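Workshop notes > Simulated arm > Upkeep

08/04/2023, by Tomás Frade

I spent most of last week getting the simulated arm back into working order after moving it to the new version of Brakari. I'm writing down what I changed while I can still remember it. The last time I did this I kept no notes and had to work it all out again.

The setup is a single seven-joint arm with a parallel gripper, fixed to a mount in a furnished room, with a table in reach and a red ring on the table. The arm goes down, takes hold of the ring and lifts it. I use it to try out grasp code before it goes anywhere near the real arm at Plaltetti, where time on the machine has to be booked.

The first problem was the mount. The old version fixed the base of the arm to the box under it without being told. The new one treats them as two separate bodies unless there is a fixed joint between them, so when I pressed play the arm slowly leaned over and went through the floor. I added the joint by hand and it stood up straight. While I was there I checked the base orientation, and the import had turned it by 90 degrees. I corrected that in the arm file and left the scene file alone, so that it stays right if I load the arm into a different room.

Next, the joint gains. The importer throws away the stiffness and damping values from the old project and puts in its own. With those the arm sagged at the elbow when it was stretched out, and the fingertips ended up lower than they should have. I pasted in the old values one joint at a time and ran a slow sweep after each. The wrist joints needed a bit more damping than before. I don't know why and I haven't looked into it.

The gripper took longer. The two fingers should move as a pair, one following the other, and that link had been lost as well. One finger closed and the other stayed where it was. If you get this, look in the joint list for the second finger and see whether it has its own drive. Mine did. Remove the drive, set it to follow the first finger, save, and reload the whole project. Reloading only the arm does nothing.

Then the ring. This is the part that used up two evenings. The arm went down correctly and the fingers stopped above the ring as if there were a lid on it. I went through the motion plan, the tool offset and the table height, and they were all fine. In the end I turned on the collision shapes and saw that the ring had been given a single convex hull. A hull wrapped round a ring has no hole in it, so the finger that should go through the middle was resting on a surface that isn't drawn.

The old project had the ring split into segments and the import had replaced them. I first tried using the full mesh for collisions, 3000 faces, and the simulation slowed to a crawl and the ring shivered on the table. So I went back to segments. I used 24 wedges in a circle, each with its own hull. With fewer than that, the inside edge has flat spots and the ring turns when the finger presses on it.

After that the finger went in where it should. The ring still slipped out on the way up, so I raised the friction on the fingertips and left the ring as it was. I'd rather have one number to look after on the gripper than one on every object I might put on the table.

I also changed how the cameras are attached. They used to be children of the arm's mount, which meant that each time I shifted the mount the views shifted too and my comparison renders were useless. They now belong to the room. 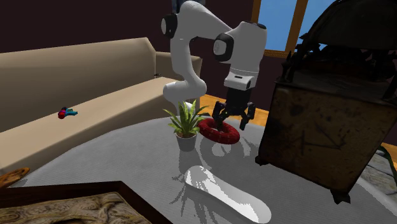
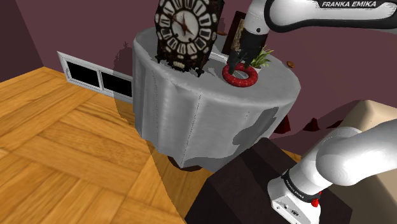
Red ring and gripper, rendered in Brakari.

The other thing worth noting is the time step. I had it too long to begin with, left over from when I was only testing arm movement with nothing to touch. For free movement that is fine. For contact it lets the fingertip sink into an object before the solver notices, and then the object gets thrown out sideways. I halved it and the throwing stopped. Runs are slower now, but I can live with that.

For looking after it from here on, I've settled on a short check before any real use. Open and close the gripper with nothing in it. Sweep each joint slowly. Show the collision shapes on whatever is going to be picked up. Then do 30 grasps with the ring moved a little each time, and read the log for any where the fingers closed all the way. I export the joint gains to a text file at the end and keep it with the project, along with the version number.

Still to do: the self-collision settings are at their defaults, and I think the pair at the wrist is being checked when it needn't be. Salgado has a script that lists which pairs ever touch, so I'll ask for a copy. I also want to try the Gekisum gripper model on the same arm, which will mean doing the tool offset again.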